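Wodine Members' Newsletter, May
From the Good Practice Group

HAND-HELD GRIPPERS AND CLOTH: THE SECOND VERSION OF OUR WORKING RULES

By Edin Kolev

Last autumn we sent out the first version of our rules for recording cloth handling with hand-held grippers. It was four pages long and many of you wrote to say it was too strict in some places and silent in others. I have read all the letters. Together with Ro-un Myung and Seung-woo Ma I have now prepared the second version, and the editor has kindly given me space to explain what has changed and what has stayed.

The full text can be collected from the members' desk at Ostbridge or asked for by post. What follows is the part that I think matters most for people who do the recording themselves, in homes and in small workshops. Those of you who only work with fixed arms behind a fence can go directly to the last section.

Why cloth has its own rules

Our general rules were written with boxes, cups and tools in mind. A cup has a handle and a rim, and two persons will normally agree on whether it was held. With a folded garment this agreement is much harder to reach. One person writes "grasped" when the fingers touch the fabric. Another person waits until the whole piece has left the bed. When Ms Myung compared two sets of notes made on the same 200 recordings, the two note-takers used the word "grasped" for different moments in 167 of them. Both were careful people. The word was simply not defined.

So the first new rule is a rule of language. We now ask for four words, and we ask that they are used in the same way by everybody:

Contact: at least one finger pad touches the cloth.
Pinch: cloth is gathered between the two pads.
Lift: part of the cloth has left the surface under it.
Carry: no part of the cloth is resting on the surface.

A recording may contain all four or only one. It is quite correct to write "pinch and lift, no carry". Please do not write "success" in this column. Success depends on what the task was, and it has its own column on the sheet.
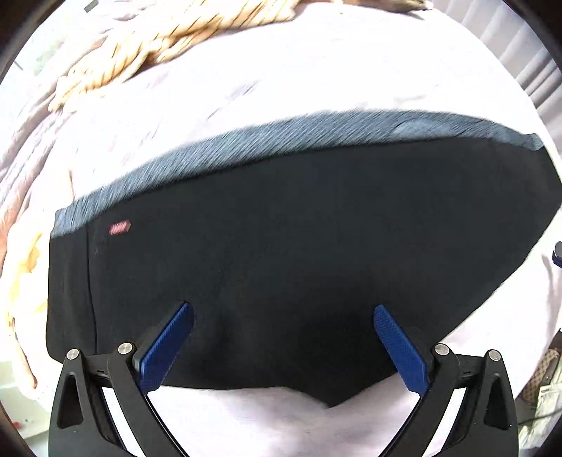
Pinch and part lift on a folded dark garment, with the grey waistband away from the pads.

Where to take hold

We had a long discussion about this, and I must admit that I changed my mind. In the first version I wanted everybody to start from a corner. Mr Ma, who has folded more laundry for this work than any of us, objected that people do not do this at home. They take trousers by the waistband, or from the middle of the leg, or wherever the hand arrives first. If we record only corners, the machine that learns from us will know only corners.

The second version therefore leaves the choice of place to the person holding the tool, with these conditions:

1. Write down the place before the recording begins, in plain words: waistband, hem, side seam, middle of the leg. If you changed your plan during the recording, write both.

2. Do not close the pads on a button, a zip or a hook. We received several reports of torn pad surfaces and one report of a zip that had to be replaced at the member's own cost.

3. Labels sewn on the outside may be held only if the label itself is the subject. A small label gives a false grip. The pads close well on the stitched edge, and the reading looks good, but the fabric near it is carrying the weight.

4. On a thick part, such as an elastic waistband, open the pads fully before you approach. On a thin part, approach more flat and let the cloth gather by itself.

5. Keep the pressure as low as will hold the fold. When you open the pads again, look at the cloth. A clear pattern left in it means that you pressed too strongly.

Pads

Textured pads are now recommended for all cloth work. Smooth pads are still permitted for silk and for very fine knitted items. The pads should be wiped with a dry cloth before each set of recordings, and they should be changed after 400 closings on fabric or when the pattern is visibly worn, whichever comes first. Several members have asked me if this number is scientific. It is not. It is the number which the group could agree on, and we will correct it when better evidence is sent to us.

Please look also at the screws of the arms. They become loose slowly, and a person who uses the same tool every day does not feel the change. A tool that moves a little at the pivot will give you a different opening at the end of the afternoon from the one you measured in the morning. Check them with the tool closed and again with the tool open.

Beds, sheets and other surfaces

Many recordings are now made on beds. The first version did not permit this and asked for a flat table. I think this was our biggest mistake. A bed is soft, it sinks when one presses on it, and the sheet comes up together with the garment. All this is a difficulty for the machine, and it should meet this difficulty in the recordings before it meets it in a home.

The surface may be a bed, a sofa, a chair or a table. It should be named on the sheet. You are not asked to make the bed first, and you are not asked to remove other textiles from it. If a blanket or another garment is lying near, leave it, unless the task is about one single item on a plain surface. When the sheet is lifted together with the garment, write "double layer" in the remarks. Ms Myung would like me to underline that a double layer is not a fault. It is a fact about the recording, and she needs it.

For dark cloth, take care with the light. On a bright sheet the camera will often choose its setting for the sheet, and the folds of black fabric are then difficult to see. Lower the blind or turn off the lamp nearest to the bed, and make one short test before you start. Some members put dark clothes on a dark cover instead. Please don't do this for every recording, because then the edge between the cloth and the cover is lost.

Privacy in the home

This section is longer than before, and it is the one where I ask for no exceptions.

A wide lens sees much more than the person holding the tool believes. It sees the edge of the bed, the window side, and the things left by the pillow. Before recording in any home, walk once around the place where you will work and remove letters, medicine, bank cards, photographs of people, and screens that are switched on. Ordinary objects can stay. If somebody else lives in the home, this person must have agreed in writing, and must know that the agreement can be taken back.

Clothes also belong to somebody. Use your own, or clothes that were given for this purpose. Names written inside a collar or on a school label should be covered or the garment should be left out. We had a question about underwear and nightclothes. They are permitted if they are new or your own, and they should be marked on the sheet so that a reviewer may choose not to open the file.

The recording sheet

The sheet is now 2 pages. I know that this is not popular. The first page is filled in before the recording and the second after it, and they must not be filled in together at the end of the day. Ha-rang Yang has tested the sheet with new members and found that the "place of hold" line was most often left empty, so it has been moved to the top.

Members who use the Tokusen form may continue with it until their present stock is finished. Please add the four words by hand in the margin.

Disagreements between reviewers

When two reviewers do not give the same word to the same moment, the recording is kept and both words are kept. A third reviewer is asked only when the recording will be used for teaching. In the first version we deleted such recordings, and Ms Noh from the Kratochvíl workshop wrote us a very clear letter against this. The unclear moments, she says, are where cloth is most like cloth. I agree with her, and the deletion rule is gone.

For members with fixed arms

Nothing in this version changes the rules on fences, emergency stops or walking speed near a moving arm. If you use hand-held recordings to prepare a fixed arm for cloth, the first trial on the arm must still be made at low speed with nobody inside the marked area, also when the garment is light and the task looks harmless. Loose fabric can be pulled into a joint. Sleeves and trouser cords are the usual cause, and they should be tied or tucked in for the first trial.

Comments

Comments on the second version can be left at the Ostbridge desk in the box with the green lid, or given to any of us at the members' evening, which begins at 18.30. It helps very much if you write the number of the rule and one case from your own work. Seung-woo Ma will bring two tools and a basket of trousers, and he asks that those who want to practise the four words bring a pencil.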